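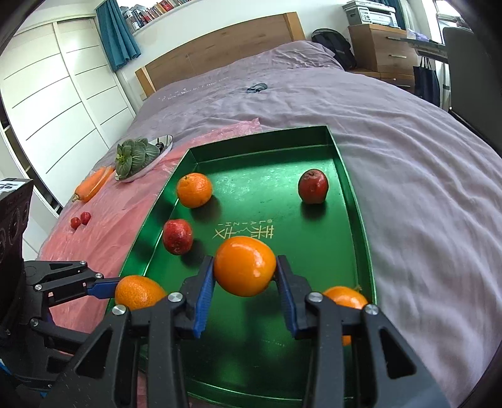

Fig. 1. Orange between the ribbed blue pads, fruit tray on the bed.

So my half of the Hultley report is the grip part - Liudmyla has the camera part. We wanted to know if soft pads hold round fruit better than bare plastic fingers, and I logged over 400 grabs to find out. My thumbs still hate me!

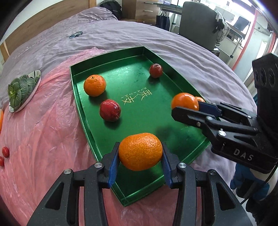 Fig. 2. Two grippers working over the green tray.

Bare fingers dropped 20 oranges and the pads dropped eight. Most of the slips came when I closed too high on the fruit (my bad habit, Liudmyla's were lower and better). 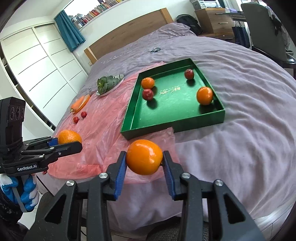
Fig. 3. One orange held above the bedsheet, the other gripper on the pink plastic.

Next I want to redo the bare finger runs with slower closing, and Liudmyla wants to try the bok choy - good luck to her.

Orysia Polishchuk, 2024-03-25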